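Distancombe Robotics Workshop
Thread: Care of the button-press cell, November service

1/ The Distancombe Robotics Workshop has completed the November service of its button-press cell. The posts below record how the cell is set up and what was done, for the benefit of groups that book time on it.

2/ The cell consists of one six-axis arm, a gripper, a sensor coupling between the two, and a table on which the test objects are placed. It is looked after by Lejla Perić. Booking requests go to Štefánia Beneš, as before.

3/ The service was opened under job number 2602. Users who reported faults during the autumn will find their reports attached to that job and marked as closed or carried over.

4/ Power and stop circuit first. The arm was shut down at the controller and locked out before any cover or cable was touched. The stop circuit was tested from each station and again after the work was finished. Both tests passed.

5/ Users are reminded that an emergency button placed on the table as a test object is a test object. It is not wired to the arm. The working stop is the one on the operator's pendant, and it must be within reach of a person whenever the arm is powered.

6/ Mounting bracket. The screws between the wrist flange and the bracket were removed one at a time, cleaned, and refitted to the torque given in the cell handbook. One screw showed wear at the head and was replaced. The marks of white paint across the screw heads have been renewed — if a mark no longer lines up, stop and report it.

7/ Sensor coupling. The reading with no load had drifted since the spring. The sensor was zeroed with the gripper attached and the arm pointing straight down, then checked against the Kernholm reference weights. The drift is now within the limit set in the handbook.

8/ Please do not zero the sensor while the fingers are touching a button or any other object. Two of the autumn reports came down to this. The Vededar control software will accept the command without a warning.

9/ Gripper. The fingers were taken off, wiped down, and inspected for nicks. They were refitted as a matched pair. Opening and closing were then run for 200 cycles with no missed moves. The next inspection falls due after a further 1068 logged hours, or at the spring service if that comes sooner.

10/ Cables. The gripper and sensor cables need enough slack for the wrist to turn through its full working range. A cable pulled tight at one end of the range was the cause of the signal dropouts reported in the autumn. The run has been lengthened, and the ties have been reset by hand.

11/ After any change to the cables, move the arm by hand control at low speed through the full range before starting a program. One person drives and a second watches the cables. This check takes 8 minutes and is not optional.

12/ Table layout. The button boxes are set out in a row with open space between them, and the wooden cubes are placed around them as obstacles. Positions may be changed by users, but the mat should remain flat enough that no box rocks when it is pressed.

13/ Approach height. Each press program begins with the gripper above the chosen button and the fingers pointing down. The height is taught again whenever a box is replaced, as the housings differ. The taught point should be confirmed by eye before the press is allowed to run. 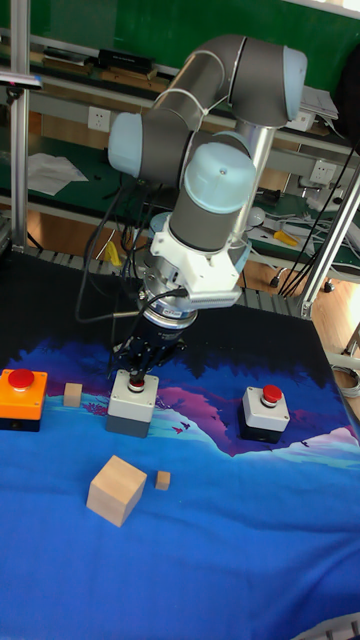
Page last changed: November, 4:15 p.m.

14/ The gripper is held over the red button on the gray-and-white box, the middle one of the three. The dark blue coupling described in post 7 sits between the white bracket and the gripper.

15/ Carried over: the Mujić spare finger set has been ordered and has not arrived. Until it does, the cell has one set only. Programs that drag the fingers along the table surface will not be approved.

16/ The cell is open for booking again. New users must complete the short introduction with Lejla Perić before their first session. Returning users need only sign the revised cable check sheet, which is kept with the logbook.

17/ Faults should be entered in the logbook on the same day, with the program name and the position of the arm when it stopped. Please leave the arm where it is until the entry has been made.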